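LEIA-ME — Conjunto de dados Riren, célula bimanual de bancada

Finalidade do documento

A presente ficha acompanha os registos da célula Riren e destina-se aos serviços que preparam a aquisição de uma segunda unidade. Reúne a configuração existente, os custos apurados e as rubricas previstas para o próximo exercício. Os valores são indicados em euros, sem IVA. 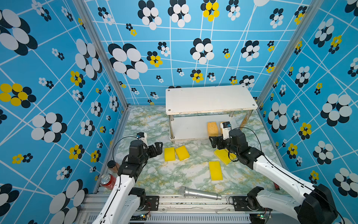
Cavedau, 12 de abril de 2018

Configuração de referência

A célula compreende dois braços brancos com juntas pretas, montados numa calha frontal de alumínio, cada um com garra paralela e câmara de punho. O espaço de trabalho é fechado em três lados por painéis azuis estampados. Os objetos de manipulação incluem esponjas, uma lata, um frasco com tampa preta e um microfone de mão, além de uma mesa branca de dois níveis.

Orçamento

Estrutura, calha e painéis: 1.550
Câmaras de punho e cablagem: 1.062
Objetos, revestimentos e consumíveis: 733

Os braços são objeto de procedimento autónomo e não constam deste quadro. A proposta da Grolley para a estrutura inclui montagem; a da Ó Dálaigh exclui-a, mas prevê 6 meses adicionais de garantia. A comparação deverá fazer-se pelo custo total de instalação.

Recomenda-se inscrever os consumíveis em rubrica própria. As esponjas e o revestimento do piso têm substituição periódica e, no exercício anterior, foram imputados à manutenção geral — prática que dificultou o apuramento do custo por sessão.

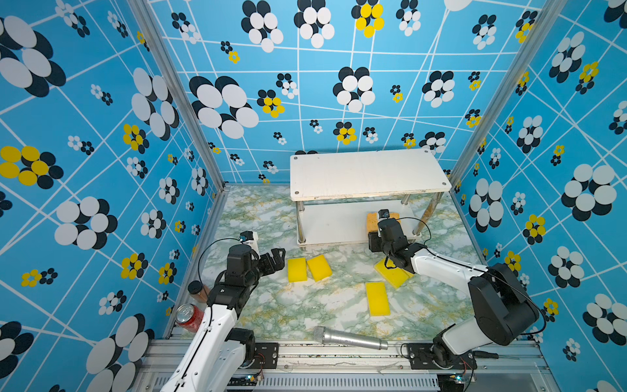

Grolley observou, em resposta à consulta, que a calha e os painéis podem ser encomendados em separado, desde que as cotas de fixação fiquem fechadas antes da adjudicação. Acrescentou que qualquer alteração posterior obriga a nova proposta.

Calendário e condições

A receção da segunda unidade está prevista para agosto. O pagamento da estrutura fica dependente do ensaio de ambos os braços na posição definitiva.

Utilização dos dados

Os registos podem ser utilizados para fins internos de investigação e planeamento. A cedência a terceiros carece de autorização escrita. As correções a esta ficha devem ser remetidas ao serviço de aprovisionamento, com indicação da rubrica a que respeitam.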